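Posted in: Paid Studies & Short-Term Work

Drikano is looking for people to try out its hand-held gripper kit at our Clolcombe site. The kit is a pair of grippers, one for each hand, used to record everyday tasks for training robots. We need 31 participants. No technical background is required. 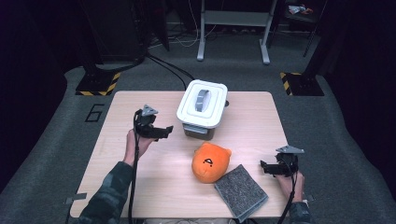 Sessions last 3 hours, with a break. You will work at a table, moving household items with both grippers while a staff member gives you the next task. Most items are light, like a plush toy, a folded cloth or a storage container with a lid. Both grippers have cables, so you need to be comfortable working with a cable at each wrist. Afterward you fill out a short form about grip, weight and comfort.

You must be 18 or older and have full use of both hands. People who have had wrist surgery in the past year should not apply. Small hands are welcome, and we are short on left-handed participants.

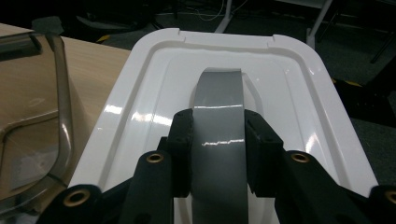

Gripper holding a roll of duct tape upright on a container lid.

Pay is $317 for 10 sessions, paid after the last one. Parking is free behind the Pruitt building.

To apply, write to Jacqueline Bouvier at the Drikano front desk by 1/24/21. Include your phone number and the hours you can work.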